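Visit report: Plandau flooring and panel works, February 7, 2025

Florian Moulin met us at the gate and took us directly to the drying sheds. The site processes oak for plank flooring and a smaller volume of decorative tabletops. Two kilns were running. Boards are stacked on spacers, and moisture is logged at both ends of each stack. The August batch had been held back for end checks and was still under cover beside the second kiln.

## Finish and colour

Plandau sells its floor range in three tones. The palest has the most orders, mainly for living areas, and the grey in the grain is kept faint so that long planks read as one surface. 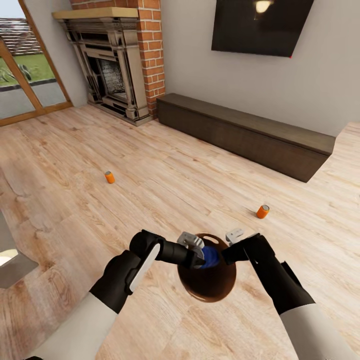

## Grading

Grading is done by eye under fixed lamps. Noura Kanaan, who runs the line, rejects on knots and sapwood before colour. Of 1,562 boards graded on the morning shift, 1,381 passed as first grade. The remainder go to Osei for short lengths.

Tabletops follow a looser rule. Wavy grain is accepted, and darker streaks against pale wood are left in if the buyer has signed off a sample. 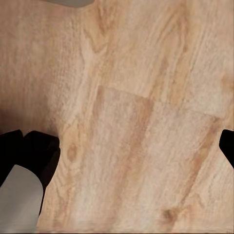
Swirls near an edge are discussed with the buyer first, as they affect how a top is cut. Hudero takes up to 70 tops per order and asks for matte oil only.

The packing hall was closed for a conveyor change. We still need the kiln schedule and the adhesive data sheet from Tevov.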